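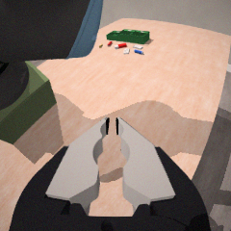

Rope Care and Inspection forum
Topic 1492: Retirement of low-stretch ropes by hours of use

Posted by: Prena_Stores

Prena is revising its written procedure for the retirement of low-stretch access ropes, and we would welcome comment from other equipment stores before the new version takes effect in October.

At present we hold 112 ropes, all 11 mm low-stretch, most of them Plumico. Each rope is examined by the user before work and by the stores team every six months. We have until now retired ropes on condition and on the maker's age limit alone. The proposed change would add a third ground: a rope would be withdrawn once it had recorded 800 hours of use, whatever its condition.

The hours would be taken from the job sheets and entered by the person booking the rope back in. Ropes cut down into shorter lengths would keep the hours of the parent rope, and each length would carry its own tag.

Comments on the limit itself, and on how others record hours, would be appreciated.

Posted by: northquay_access

We considered an hours limit at our own depot and decided against it. An hour spent hanging still on a clean concrete face and an hour of repeated descents over an old parapet are entered as the same figure, although the second does a great deal more harm to the sheath. A fixed limit will therefore remove good ropes and may lead users to trust poor ones, on the ground that there are hours left.

If a number is wanted, I would suggest counting descents, with a separate note of any descent on a wet or gritty rope.

Posted by: Prena_Stores

The point is accepted as far as wear is concerned. The limit is meant to work alongside inspection and would not excuse a damaged rope. Our difficulty with counting descents is that users do not remember the number by the end of a shift. Start and finish times are already on the job sheet and are signed for.

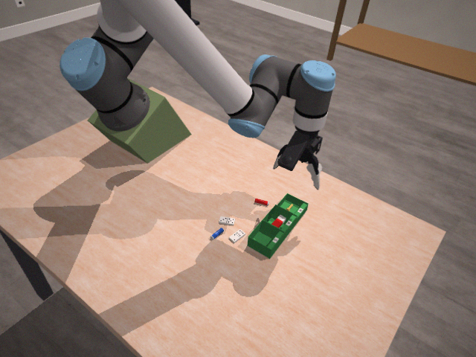 Posted by: Ayane Koyama

I would support the principle but ask that the limit be set by type of work. At the Chiba training centre the ropes are used indoors, over protected edges, by trainees who descend the same short drop many times in a day. The ends stay in excellent order and the stretch about four metres below the anchor goes flat and stiff. Hours on the sheet would not have shown us that. Running the rope through bare hands did.

Our practice is to turn each rope end for end every month and to write the date of turning on the tag. Since we began doing so, the wear has been spread more evenly and we withdraw fewer ropes early. The stiff lengths we do find are cut out and the remainder is re-tagged, provided that it is still long enough to be useful.

Posted by: hallam_r

I must disagree with cutting out and re-tagging. Once part of a rope has been rejected, the rest has had the same life and the same loads passed through it. We reject the whole rope. It costs more, but the record is simple and no one has to argue over where the bad section stopped.

Posted by: Ayane Koyama

That depends upon the reason for rejection. Where a rope has held a fall or has been in contact with chemicals, we also reject the whole of it. For local wear from a descender, the maker's own leaflet for our ropes allows the worn part to be removed. I would not extend this to any rope whose history is in doubt.

Posted by: northquay_access

May I raise washing, as it is missing from the draft. We wash in cool water in a front-loading machine, with the rope daisy-chained inside a mesh bag, and dry it in loose coils away from direct sun. Sheath shrinkage after the first wash is noticeable — our stores staff now measure each rope again before it is returned to the rack, so that the length on the tag is the true one. A short rope with a wrong tag is a more serious matter than a dirty one.

Posted by: Prena_Stores

Thank you. Measuring after washing will be added. We shall also require a stopper knot to be tied in both ends before a rope is bagged for issue, as two were found without one at the last check.

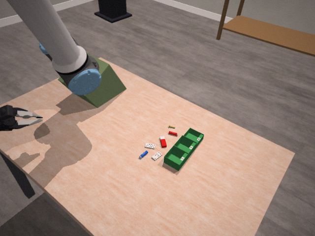

Posted by: tarn_and_fell

Does the age limit run from the date of manufacture or from the date of first use?

Posted by: Prena_Stores

Both dates are recorded. The maker of our ropes gives a limit for storage and a separate limit from first use, and we apply whichever is reached first. Other makers set this out differently, so the leaflet supplied with the rope should be followed.

Posted by: hallam_r

On record keeping, we moved from a card index to Feter last year. It will hold the parent and child lengths together, which the cards never did, and it will send a reminder when an inspection falls due. Its weakness is that an entry may be altered later without any mark to show it. We print the sheet at each inspection and sign it by hand.

Posted by: northquay_access

Signed paper would be my preference also. I remain against the 800-hour limit as drafted. I would not object to the same figure being used as a prompt for a second inspector to examine the rope, with the decision left to that person.

Posted by: Ayane Koyama

That seems to me a fair middle course. I would add only that the second inspector should not be the person who last used the rope.

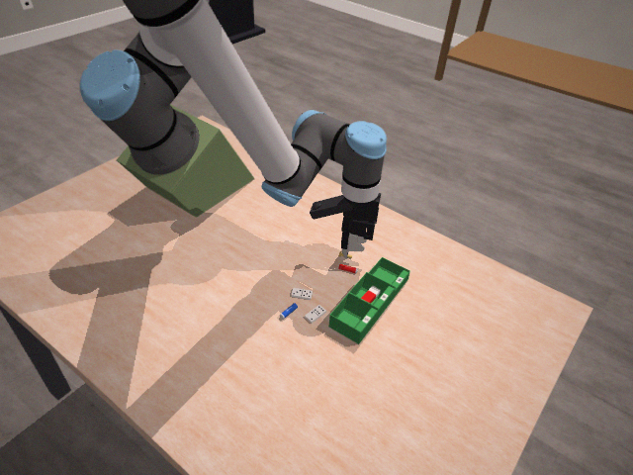 Revised draft, posted by Prena_Stores

Following the comments received, the draft now reads:

1. Each rope shall be examined by the user before work, along its full length, by sight and by hand.

2. Each rope shall be examined by the stores team every six months, and the result entered and signed.

3. At 800 recorded hours the rope shall be set aside and examined by a second inspector, who shall not be its most recent user. If it is returned to service, it shall be examined by the stores team every three months from then on.

4. A rope that has held a fall, touched any chemical, or has a gap in its record shall be withdrawn whole.

5. A rope with local wear may be shortened where the maker allows it. Each remaining length shall carry the hours and dates of the parent rope.

6. Ropes shall be measured after washing and the tag corrected.

7. Withdrawn ropes shall be cut into lengths of no more than one metre before disposal.

Posted by: hallam_r

I still do not agree with item 5, and we shall keep to our own rule here. Item 7 might say who does the cutting. Ours sat in a bin marked for disposal for 12 weeks, and one was very nearly taken back out for use as a tag line.

Posted by: Prena_Stores

Noted. Item 7 will name the stores supervisor, and the cutting will be done on the day of withdrawal. Further comments may be added to this topic until the end of September.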